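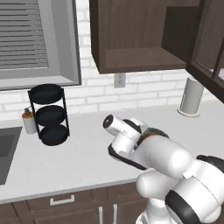 Vol. 22, page 103

4. What people told me about their worktops

4.1 Getting in the door

I should say first that I never meant to write about worktops. The study was meant to be about shared meals, and for the first few months I dutifully asked everyone who cooked, who washed up and who got the last potato. But I kept coming home with pages and pages of notes about the bit of kitchen between the sink and the cooker, and in the end I gave in (my supervisor had given in long before me, bless him).

The households came from two places. Most were on the Rolley estate, where I had lived as a student and still knew a few front doors, and the rest were in the old terraces behind Palacios Street. I went to each home twice, once in the morning and once after the evening meal, and I wrote everything down by hand because the recorder made people talk as if they were on the wireless. After typing it all up I had 981 separate remarks that touched on the worktop in some way. Ayman Shboul read through the lot as a second reader and we argued over a good many of them, mostly to do with whether a grumble about crumbs is a grumble about the surface or about a husband. We settled on the surface unless the husband was named.

4.2 Clear tops and full tops

Figure 4. A kitchen worktop in pale grey, with white brick behind it and dark brown cupboards.

The plainest split in my notes is between people who like a clear top and people who like a full one. I had expected this to follow age, or the size of the kitchen, and it really doesn't. One of the smallest kitchens I sat in belonged to a retired bus driver who kept nothing out at all, and I do mean nothing, his kettle lived in a cupboard and came out four times a day. Next door to him was a family of five with a lovely long run of worktop and barely enough room on it to butter a slice of toast.

Clear-top people talked mostly about wiping. They liked to go from one end to the other in a single sweep, and several of them showed me the movement in the air without being asked. "If I have to lift something, I've lost," one woman said. Full-top people talked about reaching. They wanted the oil, the salt and the tea within an arm's length, and they saw putting things away as a job somebody had made up. I have a lot of sympathy with this, I'm afraid, and I've tried not to let it colour the coding – Ayman says it has, a bit.

What surprised me was how firmly both sides thought they were the tidy ones. Full-top people would tell me that everything had its place, and they could prove it! One man asked me to close my eyes while he moved the pepper, then told me he'd now be cross about it until I left. He was, too.

4.3 The colour question

Pale tops came up far more than I had planned for. Grey in particular has been fitted in a great many of the Rolley homes, partly because the landlord put in the Vustano range when the kitchens were redone, and tenants were given a choice of two shades that most of them couldn't tell apart. A few people loved it. They said it made the room feel bigger and went with anything. Others found it showed up tea, beetroot, turmeric and the bottoms of wet pans, and they had built up whole routines around it. I was given a recipe for a bicarb paste in three different homes, each time as a family secret.

The Palacios Street people had mostly chosen their own tops, or had taken on whatever the last owner left, and they spoke quite differently. There the talk was of marks with a story: a ring from a hot casserole, a chip from the night the shelf came down. Gonzalo Iglesias has written to me about finding the same thing in his own interviews in coastal villages, where a scarred table was shown to visitors before the good room was. I don't want to lean too hard on this because my Palacios Street group was small. Still, no one on the Rolley estate told me a fond story about a mark, and I think that has something to do with who gets the bill for it.

4.4 Post, keys and other things that aren't food

I coded anything left on the top that had no part in cooking as "lodgers", and the word stuck. Letters were by far the most common lodger, followed by keys, then medicines. Letters had their own rules. Bills went at the back against the wall, anything from school went at the front, and catalogues (the Omumitz garden one turned up again and again that spring) drifted about until somebody needed something to peel carrots on.

Lodgers were also where the rows happened. When I went back through the evening notes, nearly every sharp word I had heard in a kitchen was over something that had been moved without asking. Moving a saucepan was fine. Moving a letter was close to an act of war, and in one home there was a strip of tape on the worktop to mark off a corner that nobody but the grandmother could touch. She kept her reading glasses there, and her pools money in a mustard tin.

I come back to that taped corner in Section 5, where I look at who in each household gets to say what stays out overnight.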